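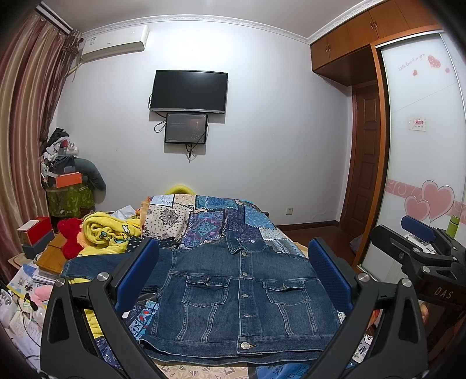

The denim jacket, front side up on the bed, with the pads open.

I have been rude about home robots on this blog for years, so it is only fair that I say what I think of the pair of hand-held grippers now living in my bedroom. The plan, which was Mohit Kanaujia's before it was mine, is to fold clothes by hand with these things, record how it goes, and let a pair of arms on a bench copy it later. The arms are still in bits at the Burkham workshop. I'm told they will be up by June. I was told that last time too.

So for now I am the robot. I squeeze, the jaws close, and a jacket sleeve goes over or it doesn't. A T-shirt is easy enough. Denim is another matter. It's thick at the seams, the collar won't lie down, and the metal buttons are just the wrong shape for a flat pad. Brijesh Jaiswal swears by the ridged blue pads and says grip is a solved problem. He has not tried to pick up a single layer of waistband when there are two of them lying together.

My target was 100 folds before the new year. As of 28/12/2020 I have done 42, and I'd call a good many of those "put in a heap". Savita Bhatia reckons we need 300 before it's worth training anything at all. Where she gets 300 from I don't know, and when I asked her she changed the subject to lighting.

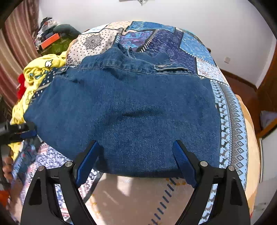 Broad side of the denim, pads wide apart. Buttoned tabs at the band.

What bothers me more is the bed. Every fold so far has been done on the same patchwork print, blue cloth on a cover with plenty of blue in it. Will any of this carry over to a plain bench at the workshop? Mohit says yes. I say he should bring a plain sheet round and we'll see.

The pivots do at least move freely, I'll give them that. My wrists ache after a short go, though, and I can fold a jacket with my bare hands before the jaws have got hold of the first cuff. Trilok Grewal says this is like complaining that a learner driver is slow. Maybe. I'd still want to see one sleeve folded by the arms before I spend any more on screws.

Next up is the towel pile, then back to denim if my wrists allow.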